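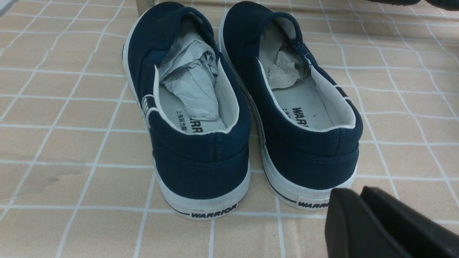
Gion Riedl asks why new canvas shoes have paper pushed into the toes, and whether it should be thrown away. The paper is a support. Canvas is a woven cloth, and cloth bends under a load. Crumpled paper fills the toe space and presses outward, so the upper keeps its curve while the shoe is stored.

Dirnholm > Young Readers > Things at Home > Shoes

28 May 2023
By the Parry desk

A slip-on shoe has two main parts. The upper covers the foot. The sole touches the ground. Rubber is a common material for soles because it grips and bends. The insole is the layer inside, under the foot.

Feet give off moisture, and part of it stays in the shoe. Moisture leaves faster when air can reach every side. A rack made of metal tubes has gaps between the tubes, so air moves under the shoes as well as over them.

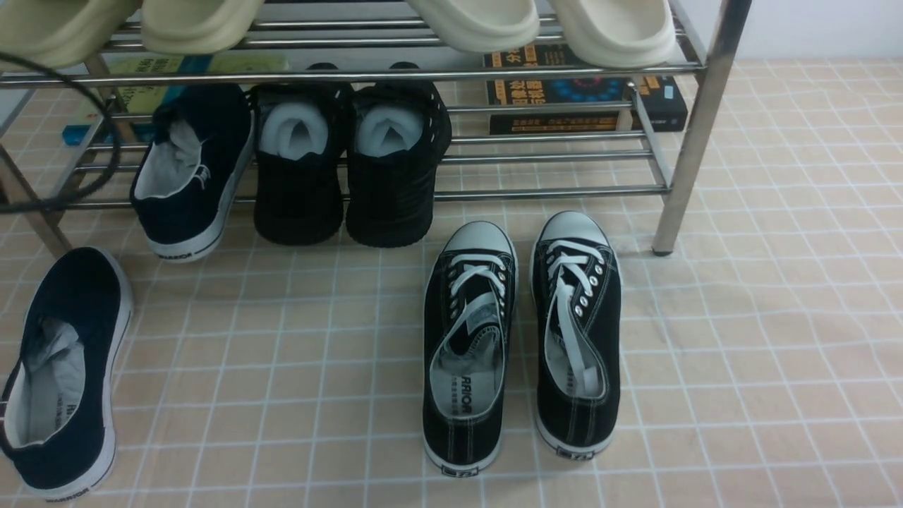

A second level also saves floor space. The lower shelf holds one row, and the upper shelf holds another row above the same patch of floor. Clogs are wide and stiff, so they need more width than a flat canvas shoe. Lace-up sneakers should be untied before they are put away.

To store a pair of canvas shoes:
Brush off loose dirt.
Let the shoes dry fully, away from a heater.
Crumple two sheets of plain paper and push one into each toe. Do not pack it hard.
Set the shoes side by side on the rack, heels facing out.

Paper that feels damp should be replaced. Printed newspaper can leave ink on a white lining.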